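Parcel weighing and labelling bench, Orkby depot
Progress report to the Gaillard fund, period ending December
Prepared by Inès Moulin

1. Where the work stands

The grant paid for a new intake bench at Orkby, where mixed returns are weighed, scanned and passed on to the sorting belt. The bench is in place and has been in daily use for most of the period. By the end of December, 3,151 parcels had been entered in the log. The old trestle has gone back to Uris, who lent it to us.

Parcels come to the bench in a crate and go singly on to the scale. The label is scanned while the parcel is on the tray, so that the weight and the code are saved as one record. It then goes to the belt.

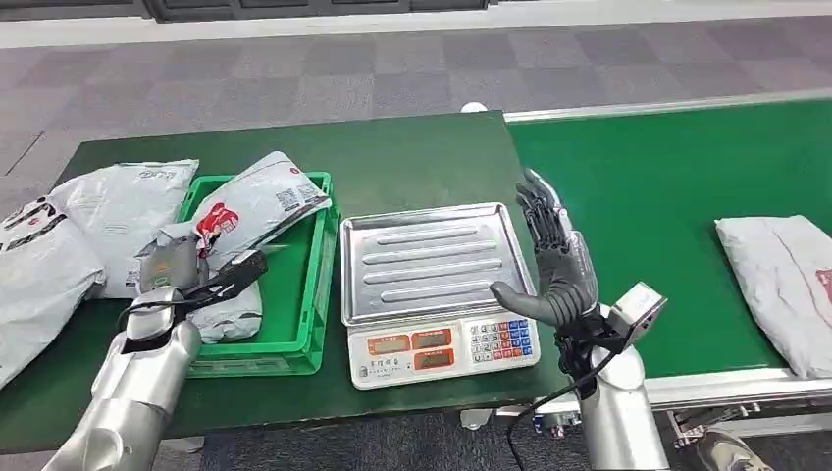
Intake bench with crate, scale and belt, Orkby.

2. The scale

We kept the scale with the steel tray. A flatter model supplied by Ellitz was tried for six days and returned, as the larger bags covered its display. The present one shows its readings on the front panel, below the level of the parcel, and can be read with a full bag on top.

It is checked each morning at 8.30 against a 50 g and a 500 g weight. Two checks failed in the period, both after the bench had been moved for cleaning. The feet have now been marked on the table top.

3. Scanning

Soft mailing bags are still the slowest items. The label often falls across a fold, and the bag has to be pressed flat before the code will read. Roughly 10 per cent of bags needed a second attempt. Boxes and padded envelopes gave little trouble — most of the repeats there came from old labels left under new ones.
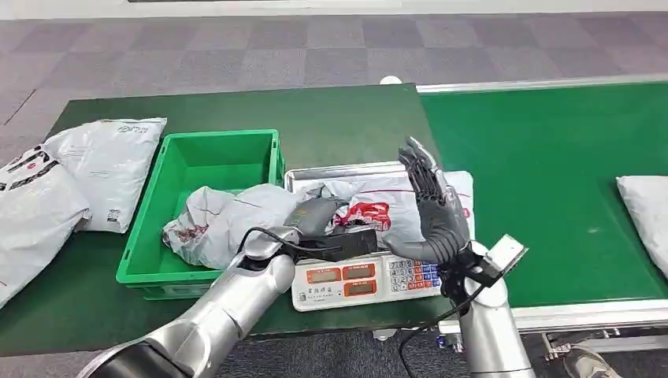

Photo: Orkby depot / J. Pruvost

Josiane Pruvost has rewritten the bench instructions to take account of this. Bags are now laid label side up and smoothed out before the weight is taken. The earlier version had the smoothing done afterwards, which disturbed the reading.

4. Spending

The bench, crates and scale came in within the sum agreed. The belt guard cost more than quoted, and the difference was met from the depot's own budget. We are not asking for a change to the next payment.

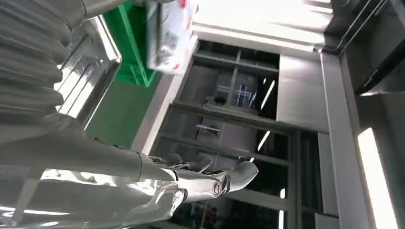

Will the second bench be ready on the date given in the plan?
The table has been delivered but the power sockets have not been moved, so we expect it to be six weeks behind.

5. Next period

Fit the sockets, set up the second bench and order spare crates. The written instructions will be sent to Gaillard with the next report, along with the full weighing log.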